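When we moved to Murlow, the living room was the first room I wanted to finish, and it is still the one I change most often. I think I have moved the sofas more times than I have moved apartments. My family sits down very carefully now, in case I have a new idea.

The set came from Politis, a furniture store near the old market. It took me 2 visits to decide. The first time I said no, because a beige and brown damask looked to me like something from my grandmother's house. The second time I sat on it for a long while and I said yes, also because it looked like my grandmother's house.

The carpet was harder. I wanted flowers, but large ones, and not too sweet. In the end I found it in the Flosura catalog and paid 70 extra for delivery up the stairs, which I still find expensive. Dark flowers on a light ground hide many things, but not paper. Little pieces of tissue and wrappers show immediately, so I pick them up by hand before I vacuum - otherwise they go under the sofa and live there until spring.

The red branches stand in a tall vase in the corner by the window. I know they are only decoration and they collect dust, but the corner looked sad without them.

My living room in October:
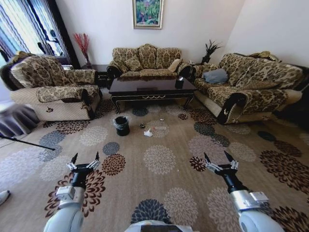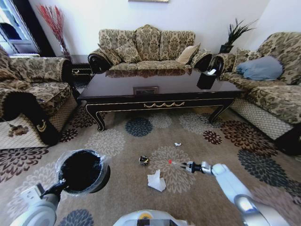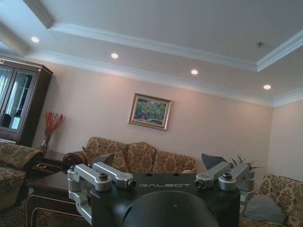 I am still not sure about the curtains. My sister-in-law says that stripes and flowers should not be in one room, and maybe she is right, but I sewed the hems myself and I will not take them down this year. For the dark wood I use a polish from Mulent, a very small amount on a soft cloth, and then a dry cloth after. If you use too much, every finger leaves a mark.

Next I want to find a lamp for reading. The ceiling lights are good for guests, but in the evening with a book I would like something lower and more yellow. If you know a nice one that is not too modern, please write to me in the comments.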